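The long life of the kitchen worktop

When Esi Ackah bought her flat in Waltbridge, the kitchen worktop was the first thing she meant to get rid of. It was a pale laminate from a range called Abella, made to look like stone, and it had a burn mark beside the hob and a swollen joint by the sink. She had 40 pounds left after the move, so it stayed. That was 17 years ago and she is still chopping onions on it.

Ackah now fits kitchens for a living, and she has come to think that most worktops are thrown away too early. On a normal job the old surface is out of the house before lunch on the first day. It goes in the skip with the sink still attached, and in many cases the only thing wrong with it was the colour.

"People see one bad patch and stop seeing the rest," she says. "If you asked them to draw the damage to scale they'd be surprised how small it was."

The worktop is a fairly new idea. Older houses had a table in the middle of the kitchen and perhaps a dresser against the wall, and all the work was done on the table. It was scrubbed with salt or sand and nobody minded that it was stained. A continuous surface running along the wall at one height came in with fitted units, and once it was fixed down it became part of the room. You could not turn it round to hide the scorched end or carry it out to the yard for a proper clean.

Fixing it down also made it a matter of taste. A table could be old. A worktop was either up to date or it was not, and the pattern gave it away. Plain red and yellow gave way to flecks, the flecks to wood grain, and the wood grain to black granite or something printed to look like it. Pale marble effects have come and gone more than once. Ackah has taken out cream marbled tops that were put in to replace darker ones, and has then been asked to fit cream marbled tops in their place.

Marble itself was never an easy choice for a kitchen. Lemon juice and vinegar will dull a polished surface, and oil left standing can sink in. Pastry cooks like it for the coolness. Most other cooks want the look without the worry, and that is where the patterned surfaces come in. The better ones keep the veins faint and let them wander. On the cheaper ones you can find the same vein again a little further along the counter, and after that it is hard to look at anything else.

Pattern matters more in a small room, where the walls are close and everything is seen together. A quiet surface will put up with a good deal of colour behind it. Ackah's own kitchen has checked oilcloth pinned up where tiles would normally go, which she wipes down on Sundays and changes when she is tired of it. 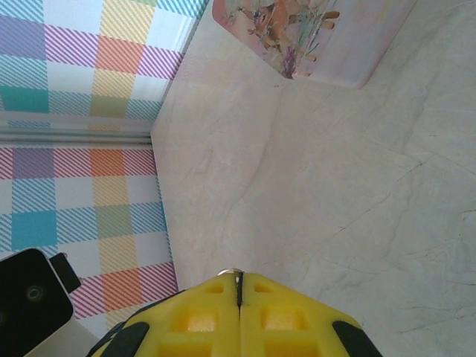
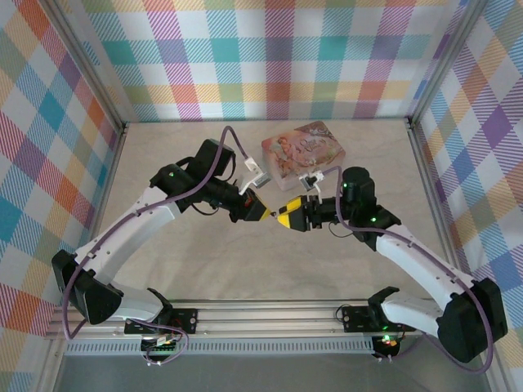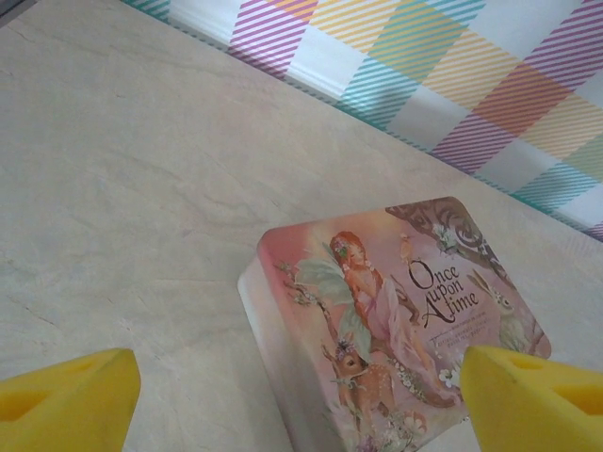
What can be repaired

Solid wood is the most forgiving. A scorch can be sanded back, and black rings round the taps will often lighten with oxalic acid, used with gloves and the window open. After that it needs oil, several thin coats of it, and then another coat whenever water stops beading on the surface. Ackah does hers — she has one short wooden section beside the cooker — every May, for no better reason than that the weather lets her leave the back door open.

Stone can be repolished on site, though it is dusty work and better left to someone with the right machine. Small chips along the front edge are filled with tinted resin. She uses one called Resura, which comes as a two-part kit and gives you 16 minutes before it starts to go stiff. The colour never matches perfectly. On a veined stone the eye slides over it, and on plain black it does not.

Laminate is harder. The patterned layer is thin and cannot be sanded, so a burn is there for good. There are ways round it. A damaged area by the hob can be cut out and an inset board dropped in, of steel or end-grain wood, and it looks as if it was planned. Lifted edging can be ironed back down through a cloth if the glue is still sound. Swelling round a sink is the real trouble, as the board underneath has taken in water and will not shrink back. Caught early, it can be dried out and sealed. Left for a few years, it will crumble under a thumb.

Water and heat

Nearly all the damage she sees comes from the same two places. One is the joint behind the taps, where the sealant has shrunk and a little water sits after every wash. The other is wherever the hot pans get put. A strip of new silicone and a trivet that lives on the counter would have saved most of the worktops she has carried out to the van.

She tells customers to run a finger along the back of the sink each time they change the washing-up sponge. If the sealant moves, it wants replacing. The job takes an evening, most of it spent scraping out the old stuff, and the new bead should be left overnight before the taps are used.

Where the old ones go

Worktops that come out whole do have some value. Irura, a reclamation yard on the edge of Waltbridge, takes solid wood and stone in any length over a metre, and will look at laminate if the ends are dry. The wood goes quickly, mostly for desks and shelves. Stone is slower because of the weight. A short piece of granite might sit against the fence for months until somebody wants a hearth.

The yard had 7 lengths of iroko in when we visited, all from one school science block, with the gas tap holes still in them. Ackah bought the shortest. She has not decided what to do with it, and for the moment it is standing in her hallway with coats on top.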